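Getting a flask to stay hot (and other things I've learned from long drives)

My sister lives up to 15 miles past the last decent café, so I've become a bit of a flask bore. I don't even like tea on the go! It's all for him.

Fill the flask with boiling water first and leave it for 12 minutes with the lid on, then tip it out and pour in the tea. Milk goes in a separate little jar, always. If the lid smells of old soup, a spoonful of bicarb in warm water overnight sorts it (my friend Araba Gbeho swears by rice and a good shake, but I was picking grains out of mine for days).

For snacks I pack things that don't melt or crumble. Oatcakes, cheese in wax, grapes snipped into small bunches before you leave, so you aren't wrestling with stalks in a lay-by.

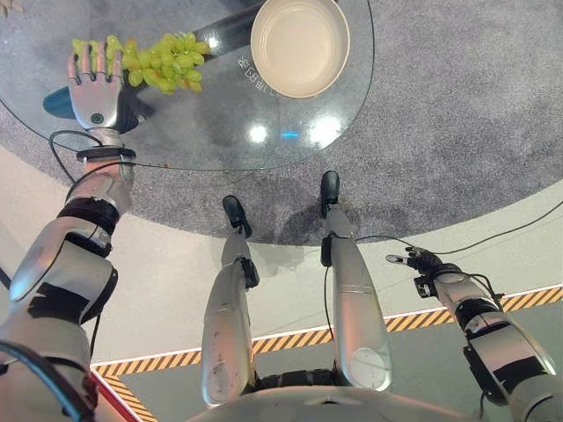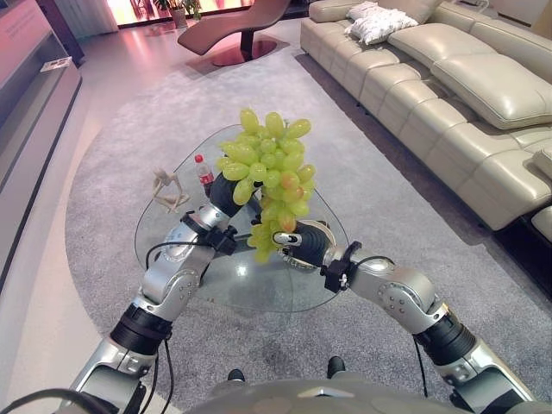
Keep a carrier bag in the door pocket for rubbish, and a damp flannel in a sandwich bag for sticky hands. I also stand the flask inside an old walking sock, which stops it rattling about and keeps the heat in a little longer.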